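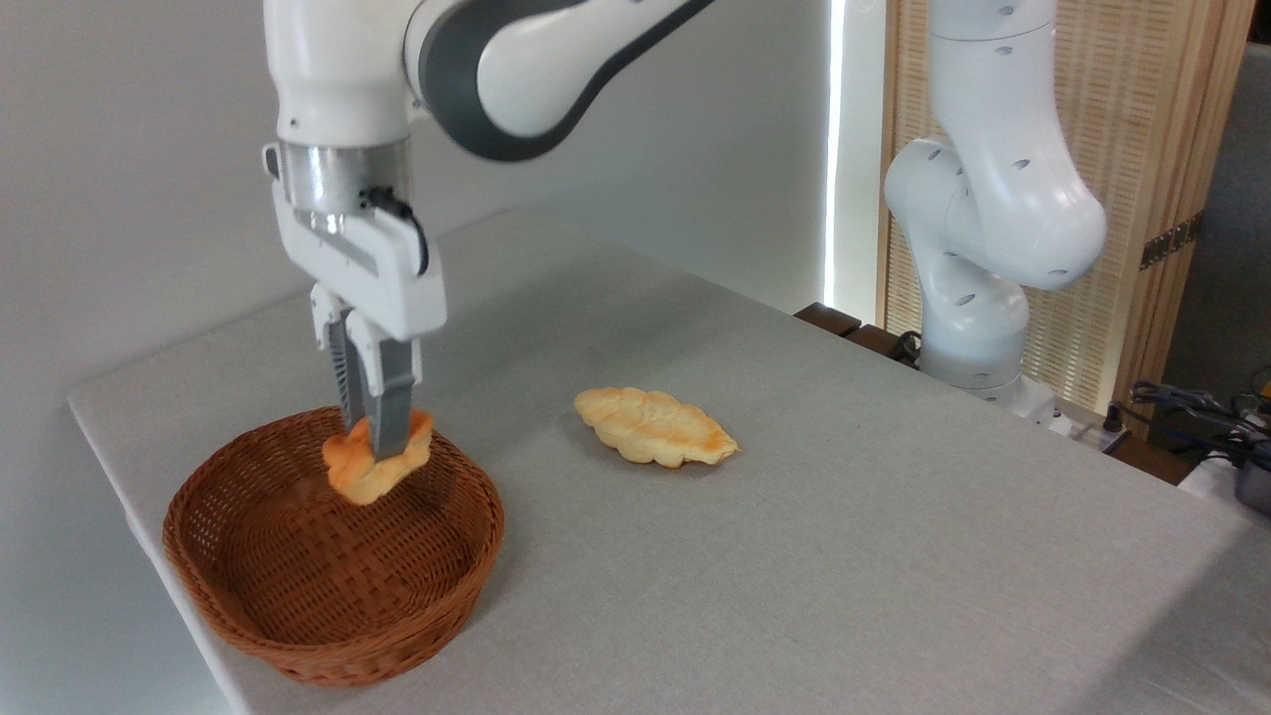
Unit 5. Suturing practice, first session

Please read pages 2 to 12 of the Hinds manual before you come. We will practice the simple interrupted suture on the skin pads, and later the cruciate. Students of Dr. Levchenko's group sit at the left side of the lab.

Keep the same distance between the stitches. Do not pull the knot too tight, the skin edges should only touch.

Needle holders are returned to Ewan Kingi before 6 p.m.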